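Chapter 7
Before the First Grasp: Gripper State, Frames and Timing

The earlier chapters treated the gripper as a number. It was a width, sent as a command or read back from an encoder, and the planner used it without asking where it came from. This chapter looks at the software that produces that number, and at what happens further along when it is wrong.

We work with the hand-held grippers used throughout Part Two. A person moves them by hand, and the recorded motion is later turned into training data for a policy. No motor reports a joint angle, so the width has to be estimated from the wrist picture. The usual method is to find both fingers in the picture, work out how far apart they are, and convert that distance using a calibration table. With the jaws open over a bare table the problem looks simple, as two dark fingers stand against a pale background.

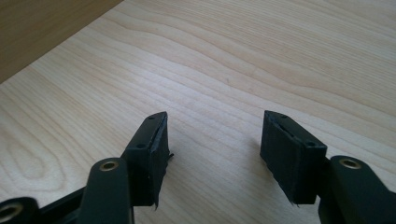 Dirk De Bruijn objects that this is the case which misleads students most, as a detector tuned on dark fingers over pale wood has in effect been tuned on the wood. His point is taken up in Section 7.3, where the same detector is run over a dark mat and its error grows quickly.

The background matters in a second way. Wood grain has strong edges of its own, and a polished or bright surface returns reflections that move as the wrist moves. An edge finder with a low threshold will report grain lines as finger edges. Raising the threshold removes the grain but also loses the soft side of a finger where it meets its own shadow. The Galis library, which we use for the exercises, deals with this by searching only the part of the picture the fingers can reach. The linkage limits their travel, so the search region can be fixed once for each gripper and stored with the calibration.

Contact pads need care as well. They are soft, they wear, and their edges are seldom straight. If the estimator follows the pad edge, the reported width drifts as the pad ages. If it follows the rigid block behind the pad, the width stays steady but is too large by the thickness of both pads. Either choice can work. Trouble starts when the calibration uses one and the recorder uses the other, a mistake that can survive for months because every single recording looks reasonable.
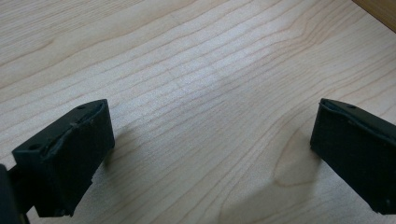 Figure 7.2 Wrist view with the gripper open and nothing between the fingers.

A view like the one in Figure 7.2 is a useful reference for the open position. In the Derkerness recordings, which are the main data set for this chapter, each session was meant to begin with the jaws held fully open for 3 seconds. The loader takes the median width over that time and compares it with the stored value. A difference of more than 15 pixels marks the session for checking by hand. Of 900 sessions, roughly a tenth were marked, and most of those had been recorded with the calibration file of a different gripper.

Width is only half of the gripper state. The other half is pose: where the gripper is, and which way it points, in a frame shared with everything else. With two grippers there are two wrist frames, and a third if the head view is used. Each has its own clock unless the recorder prevents it. Geert De Haan's Nitstead recorder stamps all three streams on one machine, at the point where each picture arrives. That stamp includes the delay of the camera and the cable, and the delay differs from stream to stream. Section 7.5 shows how to measure it.

Getting the timing wrong has plain results. Suppose the left wrist stream runs late. In the merged data the right gripper closes on a packet while the left is still moving towards the box, although the person moved both together. A policy trained on this learns to wait. The fault is hard to see in the training loss and easy to see on the robot — by which time a good deal of work has been spent.

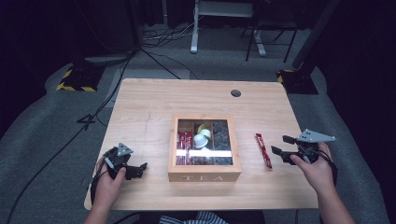
Figure 7.3 Head view of a two-handed task with a tea box and a red stick packet.

The head view is not used to estimate width. Its job here is to give both grippers and the objects in one picture, so that the two wrist streams can be checked against each other. The Verhoeven viewer plays the streams side by side and lets the user shift one in time. Exercise 7.1 asks you to align a clip of 3000 pictures by eye before any of the automatic methods are introduced. Keep your answer, as it is needed again in Section 7.5.

Readers who have not met homogeneous transforms should work through Appendix B before starting Section 7.1.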